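Skokum Bench Notes
Filed under: Workshop notebook / Soft toys / Small batches

Notebook, October, started after lunch

Back on the rabbit. I've been putting this one off while the Lokgate order ate up the shelf space, but the big boxes went out and I finally have the white table clear enough to spread out on. The plan for the afternoon was the lying-down version, the one with no armature and no flat base board, and whether it looks like a rabbit or like a dinner roll when you set it down.

Setup is the white top, overhead light only, and the pale green plate when I want something behind white fur that isn't white.
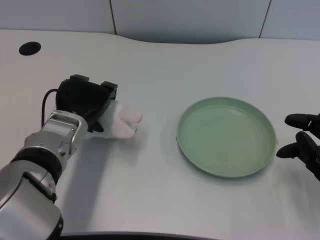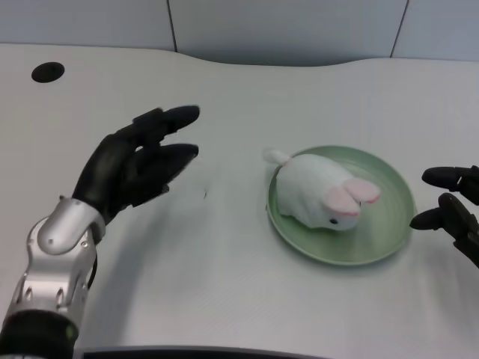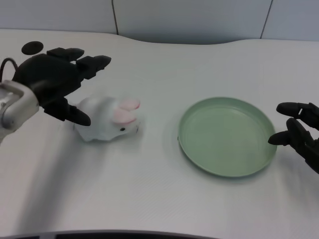

Fur and color

White plush on a white table is a pain to judge! The outline just goes. On the green plate I could see the fuzz properly, and I like how it sits there in a loaf, tucked up with the head going off to one side. I'm going to keep a plate like that on the bench for anything pale. The shallow rim doesn't get in the way and it's a nice quiet color — the bright blue tray I was using before made everything look chilly.

The ears are the part I'm happiest with. Pale pink inside, white around the edge, folded back flat along the head. I went back and forth on the pink for ages (the first Cornar swatch was closer to bubble gum, and the second was so faint I kept checking which side I was looking at). This one reads as pink from across the table and doesn't shout. Keep it.

Eyes: small black bead, set just below the ear. Leave it there. I tried one a bit farther forward on the last head and it looked startled.

Body shape

Still lumpy. Some of that is charm and some of it is me. The bottom edge flares out where the plush spreads on the table, and I can't decide if I want to fix it. From the side it gives the rabbit a bit of a skirt. If I take the lower seam in I lose the spread, and then I think it'll want to roll, so for now I'm marking the pattern with a pencil line and cutting one body on the line and one off it. Same stuffing in both or I won't learn anything.

Stuffing note for whoever picks this up: 40 grams in the body, 10 in the head, and push the head stuffing up toward the ears first. I keep doing the nose first out of habit and ending up with a hollow forehead.

Thread is the white on the big Rahman cone. Please don't swap in the cream one, I know they look the same in the drawer. They don't look the same on the fur.

Things to do

- Cut the two test bodies, on the line and off the line, label them on the inside
- Brush out the seam fluff before judging anything (I forgot twice this month)
- Wipe the table down, white shows every speck
- Find out if the Cornar pink comes in a longer piece. I have enough for this batch if I'm careful with the layout and not much past that
- Try the ears standing up on one, just to see

First batch is 50. I had bigger ideas earlier in the year but I'd like to sew 50 and still like rabbits at the end of it. The stock sheet says we have 2,784 bead eyes, all sizes mixed, so no danger of running short there, only of spending a whole evening sorting them. I might do that with the radio on.

One more thing about the plate. I had been putting finished toys straight onto the table for checking and then leaning over them from above, and the lumps mostly vanish from up there. Get down low and look from the side as well. The grayish shading near the bottom is where you see how the body is really sitting, and it's where I spotted the flare.

4:30, light still fine. Going to cut the on-the-line body before I talk myself out of it. The other one can wait till the scissors come back from sharpening, the spare pair chews the backing and leaves fluff in everything, including my tea.

Search the notebook Search Clear

This site uses cookies to remember your settings. Accept Manage preferences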